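4. Setting the table: where the first bowl goes

Plivura Working Papers on Everyday Objects. Reading time: 15 min. 26 shares, 3 comments
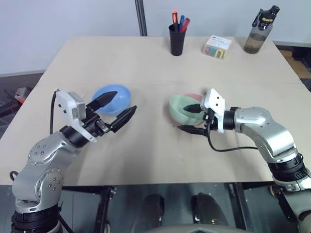
4.1 The bowl as a starting point

Figure 4. A blue bowl on a light beige tabletop, left of center.

We came to this part of the study expecting plates to do most of the work. Plates are what people talk about when they talk about laying a table, and our Hirkley interviews (Section 3) are full of them. So it was a real pleasure to find how much the bowl matters! In household after household, people who had a bowl to put out tended to put it out first, and everything that came later was fitted in around it.

Figure 4 gives the simplest case we can offer. The bowl is round, light sky-blue and empty, and it sits to the left of center on a pale surface. Even with other things on the tabletop, the eye goes straight to the color. Several people in the Hirkley group told us they would leave a bowl just there and build the rest of the setting to its right. Others wanted to slide it to the middle at once and were quite firm about it, which led to some of the liveliest talk of the whole project.

We call the first position the resting place and the second the serving place. The terms are ours, but the idea comes from Modupe Aliyu's earlier notes on shared meals in Mthembu, where a bowl might spend a good part of the evening off to one side before anyone moved it in. Her notes treat that waiting time as part of the meal, and we have kept to that view.

4.2 Edges, seams and other guides

A bare table looks as if it offers no help in deciding where things go, but people find help all the same. The tabletop in Figure 4 appears to be made in two sections, with a faint seam running across it nearer the back. We had hardly thought about seams before the interviews. Then a woman in the Nistden group described hers as "the line the big dishes stay behind," and after that we asked everyone. Many had a rule of some kind. A seam, a scratch, the end of a runner: any of these could mark off the part of the table for sharing from the part for eating.

The front edge matters too, though in a plainer way. Parents of small children kept bowls well back from it, and so did cat owners (a group we wish we had asked about from the beginning).

4.3 Color against the surface

Our survey form had room for 500 characters on the question "Which bowl do you reach for, and why?" and we were delighted by how many people filled it. Color came up again and again. On light tables, blue was praised for being easy to spot and for making rice, yogurt and cut fruit look good. We make no claim that blue is the better choice. What interests us is that people judged the bowl and the table together, as a pair, even when we had asked only about the bowl. Section 5 takes this up with patterned cloths, where the pairing gets harder and the opinions get stronger.

Comments (3)

tablemat_fan: The seam thing is so true. Ours has a leaf that never sits flush and the salad always lives behind it.

R. in Hirkley: Does the resting place still count if the bowl never gets moved? Ours holds keys by Thursday.

oatsandmilk: Looking forward to the patterned cloth section. Please include stripes!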